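Zelen Bench Cell: two arms, one table, and a lot less pushing by hand

10/03/2024
By Natnael Yimer

If you've found this page you probably got the short version from our catalog, which says the Zelen is a two-arm bench cell for sorting and clearing small parts. True enough, but I run one every week at our Brindholm shop, and I'd like to tell you what it's like to live with.

Before the Zelen, clearing boards was a whole shift. You stood there with a scraper and moved small parts into trays, and then you did it again, and by lunch your wrist was talking to you. I did it for years. Kiros Ambaye did it longer than me, and he was faster too (he'll tell you so himself). We both figured a machine would either make a mess of it or make us feel useless. Kiros was pretty loud about that second one!

The arms are printed black parts, the fingers too, so if you crack one you print another and bolt it on. The tool I like best is the little green T. It has a brown block for a handle, the gripper closes on the block, and the crossbar does the pushing. We tried picking parts up one by one in June and it was painfully slow. Pushing them through a gap between two rails into a tray is just how a person would do it.

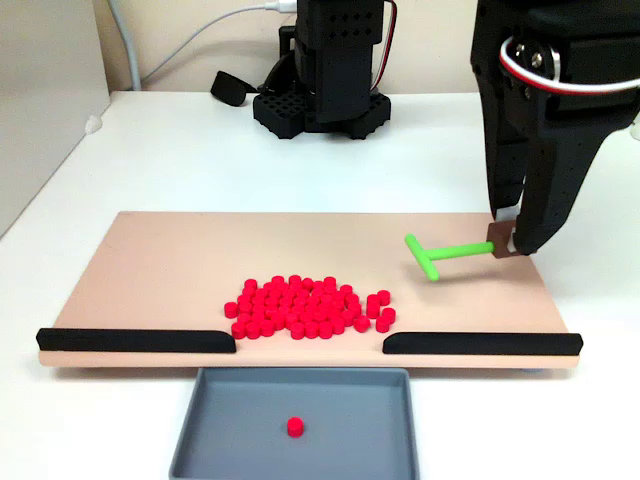 Now, the part folks always ask me about on the phone: do you still need people? Yes, and the same people. Kiros sets up the boards, teaches the pushes and checks the trays. I do changeovers and the fussy jobs where parts stick together. What went away is the standing and scraping. I was nervous about the teaching side, as I'm no programmer, but you move the arm through the job by hand, it saves it, you run it slow and fix what looks wrong. It took me 3 tries to get one I was happy with.

A few things I'd want to know if I were buying:

It wants a flat, light-colored table with decent room behind it for the rear arm. Ours hated the old bench, which had a dip in it.

It will leave a stray part behind now and then. Plan on somebody looking over the board before the next one goes down. We do, and it's no big deal.

Keep the cables up and away from the arms. We learned that one in the first week, and I'm still a little sore about the connector.

The base cell is $1,735 with both arms and one T-tool. Rails and trays come in the Negash kit for another $58. If you already have a Grinder controller from us, it'll run the Zelen fine, just call first so we can send you the right plug.

Want to try it on your own parts? Mail me a bag of them and I'll run them on our bench and tell you how it went, good or bad.

Contact: Brindholm shop desk | © 2024 Brindholm | Back to top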